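Home > Around the House > Laundry > Folding jeans without losing your Friday

Jeans are the houseguests of the laundry pile. They take up more room than anyone else and they won't bend where you want them to.

Start with the surface. A bed is fine if you enjoy folding the same pair twice, but a hard table is faster, and a wooden one is faster still as the denim doesn't skate around on it. Wipe it first. Crumbs travel.

Wear and tear on the table is the usual objection. Marijke Visser wrote in after our January page to say that the rivets had put a line across her dining table that she now knows by heart. Lift the jeans, don't drag them. If you can't be trusted to lift, put a towel down.

Empty the pockets. You did this before the wash, I know. Do it again.

Now close the button and pull up the zipper. Skip this and the waistband flops open halfway through, and the whole stack leans like a bad fence. Lay one leg over the other, back pockets out, and tuck in the pointy bit of the seat so you have something close to a rectangle. Smooth from the waist down with the flat of your hand. Fold the hem up to just short of the waistband, then fold in thirds.

Thick denim will fight you on the last fold. Press down, count to 4, let go. If it springs back, it has won, and you can hang that pair by the belt loops.

To check a table for scratches, get down low and look along it toward the window or a lamp. From straight above, every table is in excellent condition. Rub a faint mark with a little paste wax on a soft cloth, along the grain, and try it under the edge first. A mark you can catch with a fingernail is staying, so buy a runner.

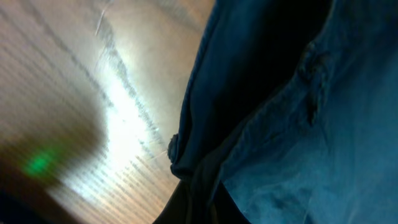

Jackets get the same treatment up to a point. Button the front, fold the sleeves behind, and fold once across the middle. A second fold only makes a brick, and bricks don't fit in drawers.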